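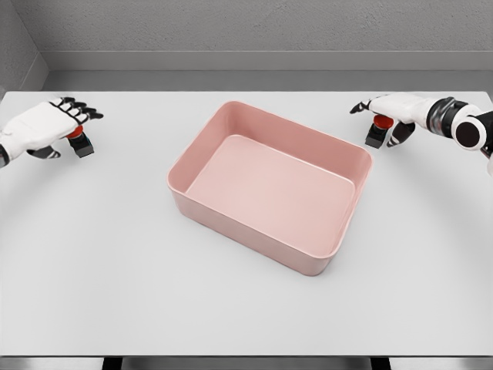 I got to Bedutberg a little before ten with a bad coffee and no idea where to park (go behind the main building, trust me, the front lot is all staff). The Pekard lab opens its doors every February and this was my first time going. I'd mostly signed up for the simulation talk, and I'm so glad I did, because it was all about the stuff that went wrong!

The job sounds like nothing. A two-handed robot has to pick up a pink bin from a white table, one hand at each end, lift it, and set it back down. They run it in simulation first, over and over, before the real machine gets a turn. One overnight batch was 3000 runs, and 2145 of them came back marked as good. Everybody was happy for a morning.

Then one of the engineers sat down and watched a few of the good ones. In some of them the left hand closed a hair too early, the bin tipped up on one corner, and the right arm just kept going and pushed the whole thing toward the table edge. The checker only looked at how high the bin got, so a tipped bin counted as a lifted bin. They went back through the batch and found 276 like that. Ouch.

The safety part is what got people asking questions. The stop rule was tied to force on the right wrist only, a leftover from an older one-armed setup called Ornier, so the left hand could squeeze as hard as it liked and nothing would trip. On screen that costs you a rerun. With a person standing across the table it's a whole other story, and they held back the real-robot tests for six weeks while they rewrote it. Both wrists count now, and the checker looks at tilt too.

I asked if they still get bad lifts and the answer was a cheerful yes, mostly when the bin starts out turned at an odd angle.

Lunch was soup in the Ďurica hall next door, pretty good, long line. The afternoon tour fills up fast, so put your name down when you come in. I didn't, and I missed it.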